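How to Make a Padded Denim Cover for a Work Table

Posted Tue 29 June by Kirsty Dawber

I love a padded table. I sort beads on one, pot up seedlings on one, and my kids have spilled just about everything there is on one, and I would never go back to a bare top. Things don't skid, they don't clatter, and if you drop a screw it stays where it landed instead of shooting under the fridge! Best of all, you can make the cover in an afternoon, with no staples and no glue, and take it off again whenever it needs a wash.

What you need

A sturdy table with a top that sticks out past the legs a little
Denim or a denim-like fabric, enough to cover the top plus 6 inches on every side
Cotton batting or an old blanket
Binder clips, medium and large
Scissors, pins, an iron and a sewing machine

My fabric came from the remnant bin at Gudlow, and I was lucky to get two matching lengths. Old jeans work too, but you'll be doing a lot more piecing (fun if you like that sort of thing, and I do).

Step 1. Wash the fabric

Wash it warm and dry it hot, twice if it's dark. Denim shrinks, and blue dye rubs off on everything until it has been through the machine a couple of times. Iron it while it's still a bit damp.

Step 2. Join your two pieces

Most remnants aren't wide enough for a whole table. Lay the two pieces right sides together, pin along the long edge and sew with a half-inch allowance. Use a denim needle! Press the seam open as flat as you can get it, then run a line of stitching down each side of it so it stays put.

Step 3. Pad the top

Lay the batting on the table and trim it even with the edges. One layer of blanket or two of batting is plenty. Any thicker and cups start to lean, which you will find out the first time you set down a full one.
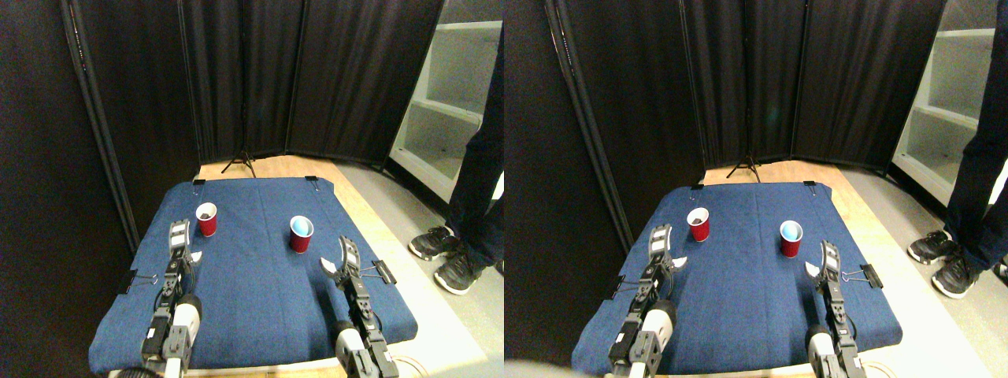

Decide where the seam will go before you clip anything. I like it straight down the middle, front to back, where it gives you a handy dividing line for sorting jobs. The blue cover with the red cups on it has its seam running that way, and the top is a little wrinkled, and I wouldn't fuss over wrinkles like those. Smooth from the seam outward with flat hands, and stop when the cloth lies still.

Step 4. Clip it down

Start at the two back corners, one clip each. Fold the corner under first, like wrapping a present, so the clip bites on a neat edge. Then do the sides, using the larger clips wherever the layers are thick. Pull snug, but if the seam starts to bow you've gone too far. Once it all looks good you can fold the metal handles flat or squeeze them and slip them right out.

Step 5. Try it out

Set a few cups on it, fill one with something dry and messy, and slide them back and forth. If the cloth creeps, add a clip on that side.

Care

Shake the cover outside after dry spills. For wet ones, blot, unclip and wash. My first one has been going since September and the denim gets softer every time. Bradley Dunmore wrote in to ask about canvas, and yes, go for it, just wash it first!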